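## 4. Comparing Two Grippers on the Pick-and-Place Test

By now the arm is homed and the head camera has a clean picture, so we get to the fun part! In this section you run the same small task with the Zalla gripper and then the Vanhove, and the Canside controller keeps a log of each run. It's a simple task, but it brings out real differences between the two, and most people have a favorite before lunch.

You need:

- the arm, with the Zalla fitted
- the Vanhove and its adapter ring
- a light gray plastic basket with holes in the sides
- one test piece, a dark rectangular block or a whiteboard eraser
- a plain table that the arm can reach across

### 4.1 Set up the table

1. Put the basket near the front edge of the table, long side parallel to the edge.
2. In the controller, open **Compare** and choose **New pair**. Name it anything you like (ours are all called Clotbridge plus a letter, after the first bench we did this on).
3. Set closing speed to 50 percent for both grippers.
4. Set **Runs** to 6.
5. Jog the arm to its waiting pose, low and left, with the fingertip pointing in under the front edge of the table. Save it as **Wait**.

> **Caution:** From the waiting pose the arm must move back before it moves up. Leave **Back out first** switched on, or the gripper can hit the underside of the table.

### 4.2 Take the piece out of the basket

Start with the harder direction. A thick piece leaning a little on the basket floor is a much better test than one lying perfectly flat, and it's where you really start to see how each gripper behaves.

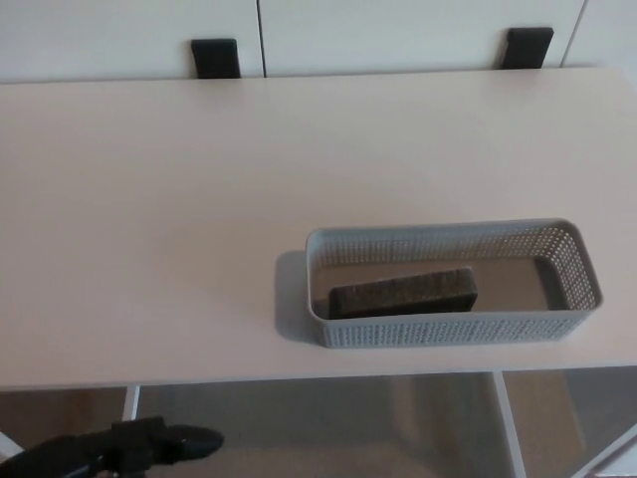

One reader asked whether the lean has to be the same on every run, and whether a wedge under the piece would be cheating. It doesn't, and a wedge is fine! Just use it for both grippers and write it in the notes box.

1. Press **Teach** and guide the gripper over the basket until the fingers are on either side of the piece.
2. Lower it slowly. Stop when the fingertips are near the basket floor and back off a hair.
3. Press **Close**, wait for the tone, then lift straight up until the piece clears the rim.
4. Save the point as **Out**.
5. Press **Run** and keep your hands off the table until the light goes green.

The Zalla has rounded tips and slides down beside a piece very nicely. The Vanhove has wide flat pads that like more room, but once they have hold of something they *really* have hold of it. If the Vanhove touches the basket wall, turn the wrist a little and teach **Out** again. You don't have to redo the Zalla runs.

**Note:** If the basket moves when a finger brushes it, stop the run and put it back. A strip of double-sided tape underneath helps a lot.

### 4.3 Put the piece back in

1. Place the piece on the table to the left of the basket, with a small gap between them. Set it at a diagonal.
2. Check the live view. The piece and the whole basket rim should be visible, with no arm in the way.
3. Press **Find**. The controller draws a box around the piece and shows the angle it found.
4. If the angle looks wrong, see the note on shadows at the end of this section.
5. Teach the drop point over the middle of the basket, save it as **In**, and press **Run**.

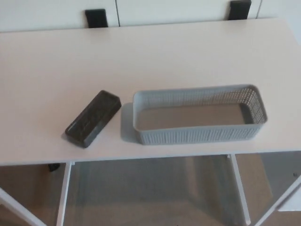
Why not set it square to the basket and save the wrist a turn, another reader wanted to know. You can, and it makes a good warm-up, but a square piece hides wrist errors. The diagonal shows them right away - usually on the first run.

### 4.4 Swap and repeat

1. Send the arm to **Wait** and switch off tool power.
2. Remove the Zalla, fit the adapter ring, then fit the Vanhove.
3. Power up and choose **Same points, new tool**. Enter 194 for the tool length in millimeters.
4. Repeat 4.2 and 4.3.

> **Caution:** Never skip the tool length. The controller keeps the old value until you change it.

**Note on shadows:** A dark piece on a white table is easy to find, but a strong shadow can stretch the box to one side. Move the lamp, or raise **Edge limit** one step and press **Find** again.

Save the pair before you close **Compare**. The log opens in the next section.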